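How do you store a big pile of loose black cables?

Posted by Sosina Dinsa in Home Organizing

I cleared out the closet in our back room in July and ended up with 117 cables, almost all of them black. Power cords, monitor cables, a lot of USB, and a few I can't name. Right now they are in one cardboard box and they come out in a knot every time I need one. I don't want to spend much. Is it better to buy drawers, or keep using boxes? And do you sort by type or by length?

Buppha Khunthong
Boxes are fine. The problem is usually that everything goes in loose. Get a second box of the same size, shallow if you can find one, and set it next to the full one. Take one cable at a time out of the tangle, follow it to both ends, and move it over. Don't pull hard on a knot. Lift the loop and let the rest drop back.
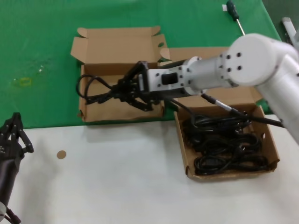
Once a cable is out, coil it to the width of your hand and close it with a hook-and-loop strip. Rubber bands dry out and stick to the jacket after a year or two. I sort by what is on the end of the cable and don't bother with length, except for anything over 6 feet, which gets its own box. Write the type on a bit of masking tape near the plug.

It took me 3 evenings to do mine. I threw out the ones with cracked jackets or bent pins.

Panya Suwannarat
Get rid of most of them. You don't need 117 cables.

Sombat Petchrat
I used the Pallus drawer unit for this and would not buy it again. The drawers are too deep, so the cables pile up the same way they did in the box. Gallon zip bags standing on end in a shoebox worked better, one type per bag, with a label facing up.

For the ones you can't name, look for printing on the plug or along the jacket. If there isn't any, put them in a bag with the month on it and recycle the bag next summer if you haven't opened it. Our county drop-off takes cords, but call yours first.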